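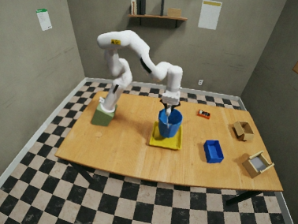

Festelholm Robotics Club: Notes on the Summer Simulation Project

Posted Jul 5, 2023

The club has now completed the first half of its summer project, and I have been asked by several members' families to set out in writing what the students are doing and how the work is organized. I keep this blog in a personal capacity, as one of the two advisers to the club. The official notices continue to appear on the school site.

The task assigned to the students is a sorting exercise. A robot arm fixed to a table must pick up small objects, carry them to the correct container and release them there. All of the work this term is carried out in simulation. The arm, the table and the room exist as a scene file, and a student who wishes to test an idea loads the scene, runs a program and reviews the result. The physical arm belonging to the district will not be available to us until November, and we considered it better to begin in June with software than to wait.

The scene went through a good deal of revision before the sorting work could begin. The first version had a gray floor, a gray table and nothing on the walls, and the students found it difficult to judge distance in it. The present version has a checkered floor, a wood-grained table and a shelf with books on the back wall. The notices on the walls carry no legible text at the distance from which the scene is normally viewed, and the members responsible for them have decided to leave the matter until later in the season. Scuffs and scratches were added to the walls in the third week.

Members are divided into two groups. The first group, which took the name Votard, is responsible for motion: how the arm travels from one point to the next, how fast it moves, and how it avoids striking the containers. The second group, Viklund, is responsible for the objects and the containers, including their size, their weight and the manner in which they behave when touched. The names were drawn from a list the students wrote themselves, and I am not able to explain either of them.

Most of the attention in June went to the blue bucket. It is the tallest of the containers and stands on a yellow tray, and the gripper has to approach it from straight above. An approach at an angle brings the linkages of the gripper into contact with the rim, after which the bucket tips and the run is lost. The Votard group wrote a short routine that first raises the arm to a safe height, then moves it sideways, and only then lowers it. This is slower than a direct path. The students were reluctant to accept the slower method until they had compared the two over 100 runs each, and the figures are now posted in the workroom.

The open blue bin presents fewer difficulties. Its walls are low, and an object released a little to one side still tends to land within it. The cardboard box is another matter. It is small, it stands toward the far end of the table, and its flap folds outward on the side nearer the arm. One member proposed removing the flap from the model. After some discussion the group kept it, on the grounds that real boxes have flaps.

Record keeping has been a weak point in previous years, and I am pleased to report some improvement. Every run is written to a shared log with the date, the version of the program, the container used and the outcome. As of last Friday the log held 3,326 entries. Of these, 149 are marked "unknown," which in most cases means that a student closed the program before the run had ended. The students have been asked to complete the outcome column before leaving their seats, and the share of unknown entries has gone down.

The club will enter the Eteletti Student Challenge in the simulation division. Entries consist of the program, a written report of no more than ten pages and a recorded run. The report is the part our members like least. Each group has been assigned its own sections, and a first draft is due to the advisers at the end of the month. I would ask families not to edit these drafts at home. The judges read a great many reports, and they can recognize the work of an adult without difficulty.

Several practical matters remain.

Meetings are held in Room 2 on the lower floor for the rest of the summer, as the library is closed for new carpeting. The doors open at nine in the morning. Students should bring a laptop charger and a lunch - the cafeteria is not in service.

Members who will be away for more than a week are asked to hand their files to another member of the same group before they leave. Last summer a full set of gripper settings was out of reach for twelve days on a laptop at a lake house.

New members may still join. No earlier experience in programming is required, though a new student should expect to spend the first meetings reading the log and repeating runs that others have already done. Permission forms are available at the front office until noon on weekdays.

The next post will cover the release step, where the gripper opens and the object is let go. The two groups do not yet agree on the proper height for it.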